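Housekeeping Operations, Unit 2
Instructor: Tamer Farah

Cleaning and disinfecting are separate steps. Cleaning removes soil and soap film from a surface. Disinfecting kills germs, and it works poorly on a surface that is still dirty. Read the product label for contact time before class on Wednesday.
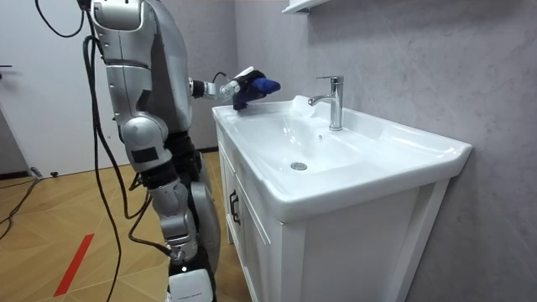 Cloths are sorted by area, and a cloth used on a toilet never goes to a sink or counter. Fold each one in quarters and turn to a fresh side as you work. Work from high to low.

Reading: Saliba, chapter 17. Quiz in Room 1301.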